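분류: 작업실 노트 > 셀 정비 > 래퍼티

래퍼티 셀, 손목 쪽 정비

2019년 7월 14일

아침에 와서 커피부터 내리고 바로 래퍼티 앞에 앉았다. 금요일에 Finbarr가 화이트보드에 "그리퍼 이상함, 소리 남"이라고만 써 놓고 퇴근했는데, 무슨 소리인지를 안 써 놔서 일단 내가 들어 보는 수밖에! 전원 올리고 원점 복귀 돌리고, 빈손으로 열었다 닫았다를 한참 시켰더니 닫힐 때는 멀쩡하고 다 열리기 직전에 딸깍하는 소리가 난다. 매번은 아니고 가끔. 제일 싫은 종류다.

참고로 요즘 이 셀은 천 집어서 펴는 작업만 돌리고 있어서 그리퍼가 힘을 세게 쓸 일이 없다. 파지력은 Gresava 설정에서 40퍼센트로 묶여 있고 이건 안 건드렸음. 다들 급하면 이 값부터 올려 보는데 제발 그러지 말자. 천은 안 미끄러질지 몰라도 손가락이 상판을 긁기 시작하면 그때는 진짜 골치 아프다.

비상정지 누르고 컨트롤러 내리고, 손목 쪽 커넥터 뽑고 시작. 손가락 고정 나사는 왼쪽은 꽉 물려 있었고 오른쪽은 안쪽 것이 손으로 돌아갔다. 아, 이거구나 싶어서 신나게 조이고 다시 올렸는데 딸깍 소리는 그대로였다. 김이 좀 샜다. 그래도 풀린 나사를 하나 잡았으니 손해는 아니지.

다시 내리고 이번엔 손가락을 둘 다 뺐다. Mandeck 그리퍼는 손가락을 빼면 레일 끝의 고무 스토퍼가 보이는데, 여기에 보풀이 말도 못 하게 껴 있었다. 회색 펠트처럼 눌려서 스토퍼인지 먼지인지 구분이 안 될 정도. 핀셋으로 뜯어내니까 한 덩어리로 쑥 나오는데 솔직히 좀 통쾌했음(비닐에 담아서 Finbarr 책상에 올려 둠, 버리지 마세요). 매일 천을 만지는 셀이니 보풀이 생기는 거야 당연한데, 레일 안까지 이렇게 들어갈 줄은 몰랐다. 지난 12월에 Arne가 레일 커버를 달자고 했을 때 내가 괜찮다고 했던 게 생각나서 조금 찔린다. 미안해요 Arne. 커버 도면 아직 갖고 있으면 좀 보내 줘요.

레일 청소 순서는 다음 사람이 또 헤맬까 봐 적어 둔다.

- 손가락 빼기 전에 좌우 표시 먼저. 나는 마스킹테이프에 L, R 써서 붙였다. 모양이 비슷해 보여도 바꿔 끼우면 닫혔을 때 끝이 안 맞는다.
- 핀셋으로 큰 덩어리를 뺀다. 에어건은 나중에. 처음부터 불면 보풀이 구동부 쪽으로 들어가 버린다.
- 면봉에 이소프로필 살짝 묻혀서 레일 홈을 닦는다. 흥건하게 하지 말 것.
- 그리스는 정말 얇게. 이쑤시개 끝에 묻혀서 바르고, 손으로 몇 번 왕복시킨 다음 삐져나온 건 닦아 낸다.
- 손가락 다시 끼우고 나사는 번갈아 가면서 조금씩 조인다. 토크 드라이버는 공구함 맨 위 서랍.

그리스 통이 거의 바닥이다. Tomás가 다음번 주문할 때 넣어 주면 좋겠음. 지난번처럼 비슷한 거 말고 꼭 같은 걸로! 지난번 것은 점도가 달라서 그리퍼가 아침마다 굼떴던 거 다들 기억하죠.

조립하고 다시 돌리니 소리가 싹 없어졌다. 한 시간 가까이 옆에 앉아서 다른 일 하면서 듣고 있었는데 조용했음. 만세. 여기서 집에 갔으면 딱 좋았는데, 오른쪽 손가락 나사가 풀려 있었으니 카메라 브래킷도 한번 보자는 생각이 들어 버렸다. 역시나 브래킷 나사 하나가 반 바퀴쯤 헐거웠다. 손으로 건드리면 카메라가 까딱까딱한다. 이러니 Peadar가 지난주 내내 파지 위치가 한쪽으로 밀린다고 투덜거렸지. 소프트웨어 탓인 줄 알고 다들 엉뚱한 데를 뒤졌는데.

브래킷은 풀어서 접촉면 닦고, 나사고정제 파란 것 한 방울씩 넣어서 다시 조였다. 빨간 건 쓰지 말 것, 나중에 뺄 때 운다. 굳는 동안에는 팔을 움직이면 안 되니까 그 사이에 케이블을 봤다.

케이블은 Darnen에서 맞춘 그 고유연 타입인데, 손목 마지막 축에서 꺾이는 자리의 외피가 반질반질하게 닳아 있었다. 아직 속이 보일 정도는 아니다. 클립을 한 칸 위로 옮겨서 루프를 조금 크게 만들어 줬고, 마지막 축을 양쪽 끝까지 천천히 돌려 보니 당기는 데도 없고 팔에 걸리는 데도 없다. 다만 루프가 커진 만큼 팔을 아주 낮게 접으면 케이블이 상판에 닿을 수도 있을 것 같아서, 낮은 대기 자세는 당분간 쓰지 말자고 티치 펜던트에 메모를 붙여 놨다. 예비 케이블은 선반에 하나 있음. 박스에 Rafferty라고 써 놨으니 다른 셀에서 집어 가지 마세요 제발.

굳는 거 기다렸다가 카메라 쪽 설정으로 넘어갔다. 노출이 계속 마음에 안 들었는데 손댈 거면 브래킷 조인 김에 지금 해야지. 이 셀에서 카메라가 제일 힘들어하는 게 두 가지다. 팔이 빨리 움직일 때 번지는 것, 그리고 나무 상판에 빛이 비쳐서 허옇게 뜨는 것. 첫째는 노출 시간을 줄이면 나아지는데 그러면 어두워지고, 어두워서 조명을 올리면 둘째가 심해진다. 돌고 도는 얘기.
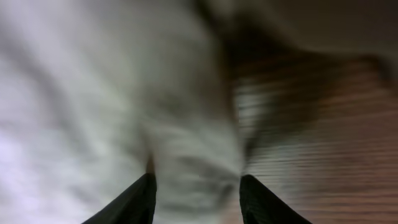 첫 번째는 천이 다 번져서 주름이 띠처럼 늘어났고, 두 번째는 나뭇결은 보이는데 가운데가 뿌옇게 떴다.

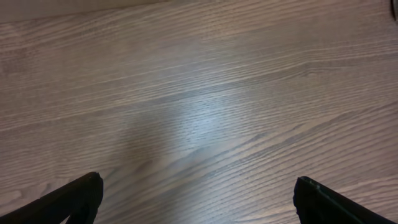
그래서 노출부터 만졌다. 자동 노출은 아예 껐다. 흰 천이 화면에 들어오면 자동이 확 어둡게 당겼다가, 천이 빠지면 다시 밝게 올리느라 한동안 출렁거리는데 그 출렁이는 동안 인식이 제일 많이 틀린다. 수동으로 고정하고 게인을 조금 올렸더니 노이즈가 생기긴 해도 윤곽 잡는 데는 지장이 없었다. Peadar의 윤곽 코드는 노이즈에는 의외로 강하고 번짐에는 정말 약하다. 본인도 인정함 ㅋㅋ

조명은 밝기를 그대로 두고 각도만 바꿨다. 원래 셀 위에서 거의 똑바로 내리쬐던 걸 옆으로 눕히고 앞에 트레이싱지를 한 장 붙였다. 임시방편인 거 안다. 제대로 하려면 확산판을 사야 하는데, 사기 전에 종이로 먼저 확인해 보는 쪽이 마음이 편하다. Erasto가 편광 필터 얘기를 한 적이 있어서 서랍을 뒤져 봤더니 있기는 있는데 이 렌즈랑 나사산이 안 맞는다. 테이프로 붙일까 하다가, 방금 카메라가 흔들려서 고생해 놓고 렌즈 앞에 테이프로 뭘 붙이는 건 양심상 못 하겠어서 관뒀다. Erasto, 어댑터 링 아는 데 있으면 알려 줘요!

화이트밸런스도 고정. 예전 설정 파일에 이 값이 아예 빠져 있어서 켤 때마다 색이 조금씩 달랐던 모양이다. 이건 그냥 우리 실수. 이제 파일에 들어 있음.

그다음이 손-눈 캘리브레이션. 브래킷을 뺐다 끼웠으니 이건 무조건 다시 해야 한다. 보정판은 캐비닛 안에 세워 두는 그 체크무늬 판이고, 바닥에 테이프 조각이 붙어 있으면 판이 살짝 들려서 값이 이상해지니까 올리기 전에 손바닥으로 쓸어 볼 것. 나는 이걸 안 하고 첫 번째 시도를 통째로 날렸다. 상판 한구석에 누가 붙여 놨던 투명 테이프가 손톱만큼 남아 있었음. 투명이라 눈에는 안 보이고 손으로만 느껴진다. 누구 건지 안 물어볼 테니 상판에는 색 있는 테이프만 씁시다.

두 번째 시도는 수렴은 했는데 높이 쪽이 이상했다. 손가락 끝이 상판에서 떠 있어야 할 높이보다 2mm 낮게 나온다. 처음에는 캘리브레이션이 틀어진 줄 알고 자세를 바꿔 가며 또 찍고 또 찍고 했는데 결과가 너무 똑같은 거다. 이렇게 일관되게 틀리면 측정이 아니라 기준이 틀린 거지 싶어서 툴 좌표를 열어 봤더니, 툴 길이가 예전 손가락 값으로 들어 있었다. 손가락을 지금 것으로 바꾼 뒤로 계속 이 값으로 돌렸다는 얘기다. 그럼 지금까지는 어떻게 멀쩡했느냐, 집는 동작 쪽에 누가 높이 보정을 손으로 더해 놨더라. 주석도 없이. 커밋 기록 보니까 나였다. 할 말이 없다.

툴 길이 바로 넣고, 동작 쪽의 수동 보정은 지웠다. 두 개를 같이 해야 한다. 하나만 하면 손가락이 상판에 박는다. 혹시 각자 노트북에 예전 브랜치 들고 있는 사람은 래퍼티에서 돌리기 전에 반드시 새로 받을 것. 이건 펜던트 메모에도 빨간 펜으로 적어 놨음.

고친 다음에는 속도를 확 낮추고, 한 손은 정지 버튼에 올린 채로 높은 데서부터 천천히 내려 봤다. 손가락 밑에 명함 한 장을 밀어 넣어 보면서 확인하는, 맨날 하는 그 방법. 명함이 걸리지 않고 지나가는 높이에서 멈추고, 상판 네 귀퉁이하고 가운데에서 다 해 봤다. 오른쪽 뒤 귀퉁이가 조금 빡빡하다. 상판이 휜 건지 다리가 내려앉은 건지는 아직 모르겠다. 수평계가 안 보여서(누가 가져갔어요?) 오늘은 여기까지만 하고, 그 귀퉁이는 작업 영역에서 살짝 빼 뒀다. 천 놓는 자리가 어차피 거기까지 안 가니까 당장은 불편할 일이 없을 거다.

점심은 건너뛸 뻔했는데 Tomás가 자기 물건 찾으러 잠깐 들렀다가 샌드위치를 나눠 줬다. 고마워요! 먹으면서 이 셀 정비 주기 얘기를 좀 했다. 지금은 주기라는 게 사실상 없고 누가 이상하다고 해야 들여다보는 식인데, 카운터를 보니까 마지막 청소 기록 뒤로 그리퍼가 3,000회를 넘겼다. 천 작업에서는 그게 너무 길었던 것 같다. Tomás는 횟수 말고 요일로 정하자는 쪽이다. 횟수는 아무도 안 본다고. 나는 카운터가 있는데 안 쓰는 게 아깝다는 쪽이고. 결론은 못 냈고, 일단 Gresava 시작 화면에 카운터 값이 뜨게만 해 뒀다. 눈에 보이면 누구라도 한마디 하겠지.

오후에는 연속으로 돌려 봤다. 한 번에 최대 200회까지 걸어 놓을 수 있게 스크립트에 상한을 넣었고, 중간에 파지 실패가 연달아 나면 알아서 서게 했다. 전에는 실패해도 허공을 집으면서 끝까지 가 버려서, 자리 비웠다가 오면 천은 바닥에 있고 로봇 혼자 열심히 일하고 있는 꼴을 보곤 했거든. 돌려 본 느낌은 꽤 좋다. 한쪽으로 밀리던 건 사라졌고, 천 가장자리에 다가갈 때 머뭇거리던 것도 줄었다. 빠른 이동 중에는 여전히 인식이 못 미더워서 이동 중 영상은 아예 판단에 안 쓰고, 팔이 멈춘 다음에 조금 기다렸다가 찍은 것만 쓰게 바꿨다. 사이클은 약간 느려졌다. Peadar가 싫어할 텐데, 대신 다시 집는 횟수가 줄어서 전체로는 비슷하지 않을까? 로그는 공유 폴더에 올렸으니 직접 보고 판단해 줘요.

아직 이해 못 한 것 하나. 천이 손가락 사이로 불룩하게 올라올 때, 그리퍼가 닫히다가 중간에 잡았다고 착각하는 경우가 있다. 전류 값만 보고 판단하니까 두툼한 데를 밀고 들어가면 그게 다 저항으로 잡히는 것 같다. 문턱값을 올리면 얇은 데를 집었을 때 놓치고. 손가락 벌어진 폭이랑 전류를 같이 보면 될 것 같은데 Mandeck 드라이버가 폭을 한 박자 늦게 준다. 늦는 게 드라이버 문제인지 우리 쪽 폴링 문제인지부터 봐야 함. 이건 Arne가 전에 한번 파 본 적이 있다고 들었는데 메모가 어디 남아 있나요?

청소하다가 알게 된 자잘한 것들도 적어 둔다. 티치 펜던트 케이블이 의자 바퀴에 자꾸 밟혀서 벽 쪽 고리로 옮겼다. 비상정지 버튼은 눌리고 풀리는 것 다 확인. 안전 스캐너 창은 마른 극세사로만 닦았고 경고 안 뜬다. 컨트롤러 뒤 팬 필터는 두드려 보니 먼지가 우수수 떨어져서 물에 헹궈 창가에 널어 놨다. 예비 필터를 끼워 놨으니 마르면 선반에 넣어 주세요. 설정 파일은 바꾸기 전 것과 바꾼 것 둘 다 백업해 놨고, 이름 끝에 before랑 after 붙여 놓은 게 그거다. 혹시 월요일에 뭔가 크게 이상하면 before로 되돌리기 전에 나한테 먼저 전화할 것. 툴 길이 건 때문에 그냥 되돌리면 위험하다.

남은 일:

- 상판 오른쪽 뒤 귀퉁이 수평 (수평계 찾으면)
- 레일 커버, Arne 도면 받으면 출력
- 그리스 주문, Tomás
- 렌즈 어댑터 링 알아보기, Erasto
- 그리퍼 폭 값 늦는 것 원인 찾기
- 트레이싱지 떼고 진짜 확산판으로
- 케이블 닳은 자리 한 번씩 만져 보기. 더 거칠어지면 미루지 말고 교체

나사고정제는 하루는 둬야 완전히 굳으니까 오늘 밤에는 빠른 속도 시험을 걸지 않았다. 월요일에 먼저 오는 사람이 브래킷을 손으로 한번 흔들어 보고 시작해 주면 고맙겠다. 조이면서 나사 머리마다 흰 펜으로 선을 그어 놨는데, 선이 어긋나 있으면 또 풀린 거니까 돌리지 말고 나 부르기.

저녁에 전원 내리고 팔은 높은 대기 자세로 두고 나옴. Finbarr, 다음에는 소리가 언제 나는지도 같이 써 줘요!

이 사이트는 방문 기록 분석과 로그인 유지를 위해 쿠키를 사용합니다. 계속 이용하시면 쿠키 사용에 동의하는 것으로 간주됩니다. [동의] [설정 변경]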